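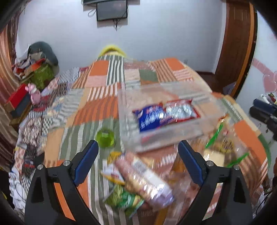 OK so, gripper pads. I said I'd write this up in December and then didn't, so quick version now before I forget which pads were which.

Short answer for people who came from the forum thread: for packaged food, the softer pads win, but by less than I wanted, and the linkage matters more than the pad. If you only have money for one thing fix your linkage slop first. Rest of this is me justifying that.

What I was comparing

Two sets. The Dridmont fingers, which I've had the longest and which everybody I know started with, and the Fulska ones that Vasilis printed and assembled for me. Same handle, same camera mount, same trigger. Handheld the whole time, no arm. I do have the arm, it's on the desk at the office with its wrist joint in pieces, and that's a whole other post.

Task was the boring one. Pile of snacks on a soft surface, shallow clear bin next to it, pick from the pile, put in the bin. Repeat. I like the bed for this – a hard table lets you cheat. On a table you can push down till the fingers stop and then close, and everything looks great. On a mattress you push down and the whole pile sinks with you, and the packet you wanted slides under the one you didn't. Much closer to a grocery bag, or a couch, or wherever people really leave their food.

Also a patchwork bedspread is mean to the tracking. In a good way? More on that below.

Dridmont

Stiff. Good parallel close, very little wobble. The stock pads are a hard rubber and they're fine on boxes, cans, anything that pushes back. On crinkly film they skate. You get the corner of the packet, it feels like you've got it, you lift, and you've got a corner of air. I ended up squeezing way too hard to make up for it and crushed a bag of crackers into dust, which my niece ate anyway.

What I did like: you can feel contact through the handle. There's a tiny knock when both fingers land. You don't realise how much you use that untill it's gone.

Fulska

Softer pad, more give, more links in the finger so it curls in a bit as it closes. First hour I hated it. The opening is wide, which sounds like a plus, but wide open the tips come in at an angle and you have to relearn where they're going to meet. I kept closing a finger width past where I was aiming.

Second hour, fine. Third hour I didn't want to go back. The pad sort of folds around the seam of a packet, and once it has a seam it has the packet. Film with a long crimped edge is easy. Small flat sachets still bad. Long glossy packs – the kind with a label strip down them – are OK if you take them across the middle and awful if you take them at the end, because they swing.

But. Slop. There's play in the joints and it got worse over the evening. Vasilis says tighten the screws. I tightened the screws. Then it bound up and wouldn't open all the way, so I backed them off a quarter turn, and we were back to slop. He has since said the word "bushings" to me several times and I belive him.

The numbers, such as they are

I logged 97 picks with the Fulska set before I stopped. 9 were drops. I don't have a proper drop count for the Dridmont because I wrote it on the back of an envelope and the envelope got recycled. It was more. I know that's useless. I'll redo it.

Of the drops, the ones I remember were nearly all either the swinging thing, or me clipping the rim of the bin on the way in. The rim is my fault, clear bins are hard to judge when you're moving fast and looking through fingers. Arvid Blomqvist uses a bright one for exactly that reason and I told him that was cheating. I take it back, sort of. If you're training on it you want the clear one in there. If you just want to know if a pad holds, use a bin you can see.

Camera stuff

Two things.

First, exposure. Shiny packets throw glare all over the place, and I had auto exposure on like an idiot, so every time a silvery pack turned toward the light everything else went dim for a few frames. Locked it. Better. Lock yours.

Second, blur. At the speed a normal person moves their hand, indoors, evening light, you get blur. The bin walls go soft, printing on the packets goes unreadable. Shorter shutter means more noise and I'd take noise. Mandla Rampersad disagrees and has sent me plots. I haven't read the plots.

Now the tracking. I expected the stripes to break it, repeating pattern, classic problem. Didn't happen. The patches are all different enough from each other, orange next to grey-green next to brown and cream, that it had plenty to hold on to, and it only lost itself when I got really close down into the pile and the packets filled the view. Plain white duvet was far worse when I tried that last spring. So: busy bedspread good. Wouldn't have guessed.

Oh and don't move the bedspread halfway through. I leaned on it, the whole thing shifted toward me, and I got a lovely recording of a house sliding sideways.

Hand fatigue

Nobody's spec sheet has this. The Dridmont trigger is heavier and my thumb was gone after 40 minutes. Fulska is light, almost too light, you get half closes by accident when you're just carrying it. Bernice Essien tried both at my place and has smaller hands than me, and she flat out refused to go back to the Dridmont after one round. She also picked faster than me on her first go, which I'm not going to discuss.

She had one good trick I'm stealing. Don't go for the top packet. Go for whichever one has an edge sticking up, even if it's half under something, and pull it out sideways slow. The pile settles and gives you the next edge. I'd been going top down like a claw machine and knocking stuff off into the blankets.

Controller

Short section because I've got little to say. Running the trigger readout through the Skikside board now in place of the old one. Wiring is neater. It drops the connection if the cable gets tugged at the plug end, so I tape it. Dumisani Makhubela says his does it too, and that there's a newer revision with a proper latch. If anyone has the newer one please tell me if that's true before I order.

Latency I couldn't feel a difference. Didn't measure. Probably should.

What I'd buy

If you're doing boxes and cups and tools: Dridmont, swap the pads for something grippier, done.

If you're doing food in film, bags, anything floppy: Fulska geometry, and budget an afternoon for the joints. Or wait, Vasilis is messing with a version that has real bearings in the links and says it's close. He's said close before.

What I really want is the Fulska finger with the Dridmont's knock. I might try a thin hard layer under the soft pad to get some of that feel back. Somebody on the Msimang list did it with a slice of cutting board, apparently works, pads peel off in the heat though.

To do, mostly for me:

Redo the Dridmont count, on paper that isn't an envelope
Bushings
Sachets, both sets, just sachets
Try the pile in an actual grocery bag
Measure the trigger delay so Mandla stops asking
Put the arm's wrist back together

Comments are open again, the spam thing is fixed I think. If you've run soft pads for longer than a week I'd like to know how they wear, mine are already getting shiny at the tips and I can't tell if that's dirt or the surface going. Wiped them with alcohol, no change. Going to try dish soap tonight.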